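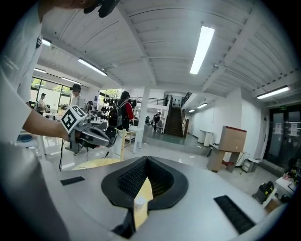
Section 4: Arranging an Open-Plan Room

By now you should have your Kovon round tables unpacked and standing on their feet, and if you followed Section 3 you'll have the wall display up as well. Take a breather, because this part is the pleasant one. You get to decide where everybody sits, where everybody walks, and where all the bags and cables are going to end up (they do need to end up somewhere!).

A big room with windows down one wall and tube lights overhead is a lovely thing to work with, so let the daylight do as much for you as it can.

1. Start with the desks. Set them along the window wall, side-on to the glass, so that whoever is sitting there gets the view of the trees without squinting at a bright screen all afternoon.

2. Switch on all the ceiling lights and walk the whole room once, slowly, with a notepad. Mark any spot that feels dim. It's much easier to move a table now than after people have settled in and grown fond of their corner.

3. Place your first round table out in the open floor, well away from the desks. Leave at least 38 inches between its edge and the next piece of furniture – a person with a full backpack on takes up more space than you'd think, especially when turning around.

4. Add the chairs. We like the light wooden ones with the pale yellow tabletop, but any chair from the Manalo range will slide up to it nicely. Begin with 2 chairs per table and see how the room feels before you bring out more.

Note: Chairs have a way of drifting. If yours keep wandering into the walkway, put a small dot of floor tape under each back leg position and ask people, kindly, to park them there on Friday before they go home.

5. Stand in front of the display wall and check that you can reach the rows comfortably. Hats and helmets look their best in straight lines with a little air between them, and it helps to keep the ones you use most at shoulder height.

6. Walk the path to the corridor with your arms full. If you have to go sideways at any point, shift the nearest table and try again.

Caution: Never run a loose cable across a walkway. Where one has to hang down to the floor, keep it close to the table or to the person using it, and coil up the slack. The Demden clips in parts bag 9 are made for the fixed ones.

Caution: The round table is meant for leaning on, writing on and eating lunch at. Please don't stand on it to reach a light tube. Use a proper stepladder, and have a second person hold it.

7. Live with the layout for a week before you tighten the feet for good. Zoia Melnychuk, who wrote the first edition of this guide, moved her own tables four times one February and was glad she'd waited.

When you're happy with it, turn each foot clockwise until it sits flat, then go on to Section 5.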